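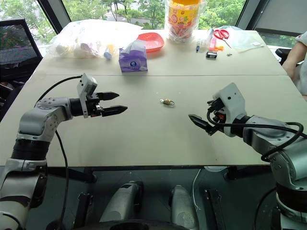
Llevo siete meses con el cuaderno de buenas prácticas de Drilarance abierto al lado del teclado y ya tengo ganas de recomendarlo en voz alta. Se llama Manual de Mesa, lo venden en papel con anillas y trae 46 fichas plastificadas sobre manipulación con dos brazos: cómo preparar la superficie, por dónde llevar los cables, qué se anota antes de empezar y qué se anota al terminar. Suena árido, lo sé. Pues me lo leí de un tirón, como una novela, y a la semana siguiente lo releí con lápiz.

Lo primero que me ganó es que está escrito por gente que trabaja con pinzas paralelas y objetos corrientes. La ficha de objetos metálicos pequeños, por ejemplo, es una maravilla. Un candado de latón tumbado sobre una mesa clara parece lo más fácil del mundo hasta que intentas describir la tarea con palabras: ¿se coge por el cuerpo o por el arco?, ¿qué brazo va primero?, ¿dónde espera el otro? El manual te obliga a contestar todo eso por escrito antes de mover nada, y la plantilla cabe en media página. La hemos copiado tal cual.

También me encanta el capítulo del orden en la mesa. Propone una franja de trabajo entre las dos pinzas, reservada al objeto de la tarea, y una franja de reposo en el borde lejano para lo demás: la caja de pañuelos, el bote de tapa naranja, las tijeras de mango rojo, el bolígrafo. No pide mesas de quirófano (¡menos mal!), pide que cada cosa tenga sitio y que ese sitio conste en la hoja de sesión. Las tijeras tienen su propia línea: siempre en la franja de reposo, cerradas y con las puntas hacia fuera. Yo añadiría las bolsas de plástico transparente, que el manual despacha en dos frases y merecen una ficha entera.

El apartado de cables es el mejor que he leído – y he leído unos cuantos. Distingue el bucle que acompaña al brazo del que cuelga, y explica cómo repasar los dos llevando cada articulación a sus extremos, despacio, con una mano cerca de la parada de emergencia. Luego viene la regla para las personas: quien se siente junto a la mesa acuerda en voz alta con el operador cuándo puede meter el brazo. Nosotros la teníamos como costumbre vaga y ahora es la línea 7 de nuestra hoja.

Nkechi Chukwu, que coordina las sesiones en Honarau, usa la edición anterior y me avisó de que el índice era un desastre. En esta lo han arreglado a medias. Sigue sin haber una entrada para «iluminación», y quienes trabajamos delante de un ventanal la echamos en falta a diario, porque la luz de la mañana y la de la tarde dan dos mesas distintas. He acabado pegando mi propia nota en la contraportada.

Otras pegas. Las anillas se abren si lo llevas en la mochila. La traducción dice «garra» en unas fichas y «pinza» en otras, y hay un «efector» suelto que despista a los nuevos. El manual da por hecho que conoces la normativa de seguridad que te toque y no la sustituye, cosa que avisa en la primera página con letra bien grande.

¿Comparaciones? El de Serex es más completo, 277 páginas, pero está pensado para celdas cerradas y en una mesa abierta sirve de poco. El de Krajewska es gratuito y muy bueno en etiquetado de datos, casi mudo en todo lo demás. Si puedo quedarme con uno solo, me quedo con este.

Lo recomiendo sobre todo a laboratorios pequeños donde las normas viven en la cabeza de dos personas. Compradlo en papel, dejadlo en la mesa de al lado y escribid encima sin miedo – las fichas aguantan el rotulador y se limpian con alcohol.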